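Home | Forums | Household | Textiles and Laundry | New posts | Log in

Do "wash at 30" labels mean anything?
Started by terkeck, 4 Dec 2020
19 replies | 2997 views | 8 shares

terkeck
Has anyone seen proof that washing cottons at 30 gets them clean? The Sunar booklet that came with our machine says 30 for nearly everything, and I don't believe a word of it. Tablecloths come out smelling of dinner.

mothballmary
We've done everything at 30 since January and I can't say I've noticed. Are you overfilling it?

terkeck
No. Half a drum, proper powder.

oldmangle
Powder matters more than heat. Liquid does nothing for grease, whatever the bottle says. I went through two bottles of Evari before I gave up and I want my money back.

seok_88
Disagree with oldmangle. I use Evari liquid on table linen and it's fine if you soak first. People chuck it in dry and then complain.

oldmangle
If I have to soak it for an hour first, what am I paying the liquid for?

mothballmary
Going back to the labels - a maker prints the lowest number so you can't blame them when it shrinks. It's there to cover them. I'd go by the cloth. Plain white cotton can take 60, anything printed or quilted I'd be careful with.

seok_88
Is that a fact or a guess? I've got quilted covers that have been through at 60 for years. The print faded a bit but it would have anyway.

mothballmary
A guess, but faded is faded!

terkeck
My things are a mix, so one temperature for the lot seems daft. Lace-look cloth and placemats on the table, a printed quilted cover on the bed, and more mats in the drawer. 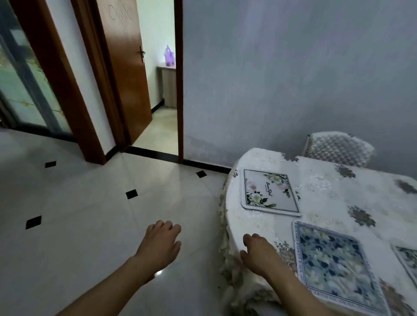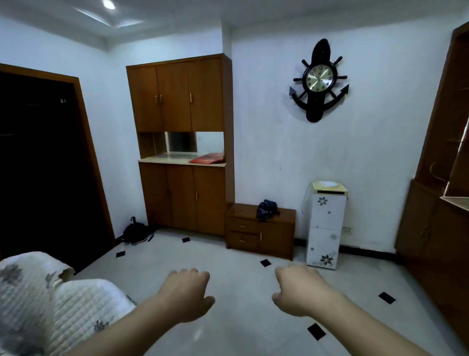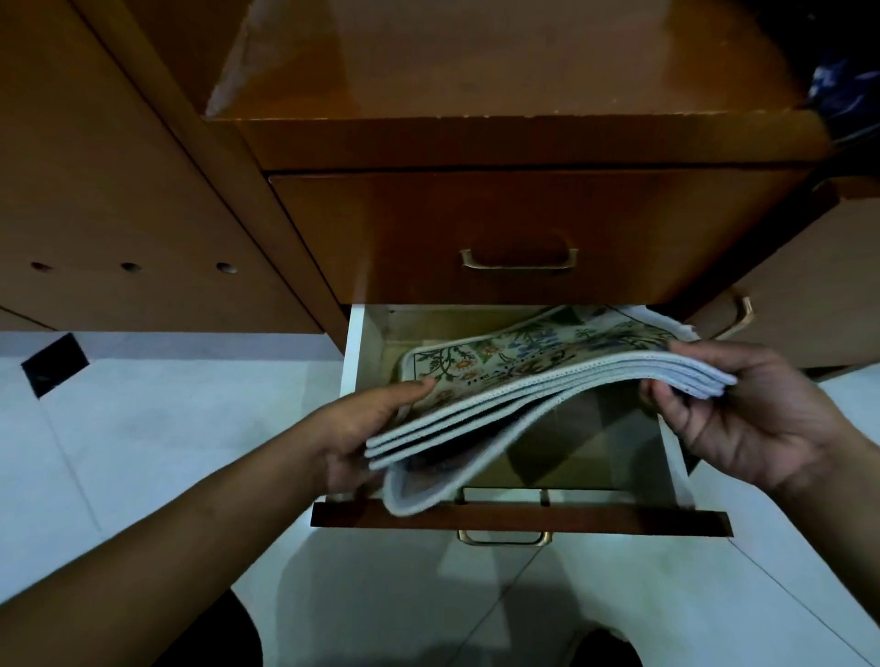

What I can't get a straight answer on is whether the smell is the wash or the machine itself. Sunar's helpline told me to run it empty at 90 once a month, which is an odd thing to hear from people who say 30 is plenty.

oldmangle
There you go then. Clean the seal and the powder drawer as well, mine was black.

seok_88
Seal, yes. I still wouldn't boil the quilted one.

terkeck
Will try the empty wash on Sunday. Not holding my breath.

Reply | Quote | Report | Page 1 of 2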